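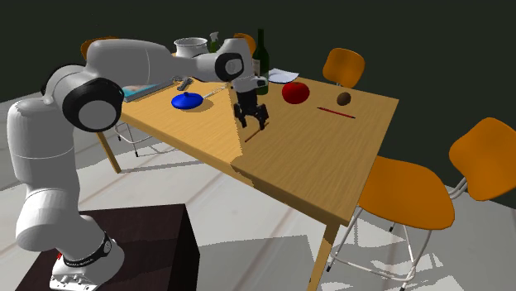 # Pulero recipe notes

A plain-text collection of home recipes, kept in one folder so they can be searched, printed and corrected. The recipes were typed up from the Frimpong family notebooks and checked against the originals by Sena Darko. Spelling has been tidied. Quantities have been left as written unless a note says otherwise.

## What's in the folder

- `soups/` - broths, groundnut soup, pepper soup
- `stews/` - anything eaten over rice or yam
- `bakes/` - bread, buns and the two fruit cakes
- `preserves/` - chutneys and pickles, metric only
- `index.csv` - one line per recipe

Each recipe is a separate Markdown file. File names are lower case with hyphens, so `okra-stew.md` and not `Okra Stew.md`.

## Columns in index.csv

| Column | Meaning |
|---|---|
| `title` | Name as it appears in the notebook |
| `file` | Path from the top folder |
| `serves` | Whole number, blank if the notebook doesn't say |
| `minutes` | Cooking time only, without soaking or proving |
| `source` | Notebook letter and page, e.g. `B17` |
| `tested` | `yes`, `no` or `part` |

`part` means the recipe was cooked with a change, usually a swapped ingredient. The change is written at the bottom of the recipe file under "Tested with".

## Measures

The older notebooks use a margarine tin as a measure. We filled the one surviving tin with water and got 50 ml short of half a litre, so the files give 450 ml. Flour by the tin is less reliable - it depends how hard it was packed - and those recipes keep the tin measure with a weight in brackets.

Oven temperatures are for a fan oven. Add 20 degrees for a conventional one.

## Known problems

- Notebook B, page 18 is stained and the amount of ginger can't be read. The file says "ginger, to taste".
- The Skonard rye loaf has 2 versions with different proving times. Both are kept, as `skonard-rye-a.md` and `skonard-rye-b.md`.
- Some stews call for "small fish" with no name. Smoked mackerel works in the ones we've tested.
- Allergens are not marked. Read the ingredients.

## Printing

Run `make print` to get a single PDF, A5, one recipe to a page. Long recipes run over on to a second page and the script doesn't warn you. The typeface is Trunik if you have it installed and the system serif if you don't.

## Corrections

Open an issue with the file name and the line that's wrong. If you've cooked something marked `no`, say how it came out and what you changed. Issues get looked at on a Sunday.

New recipes are not being added until notebook C is finished.

## Use

Copy, cook and share freely. Please keep the `source` line if you republish a recipe.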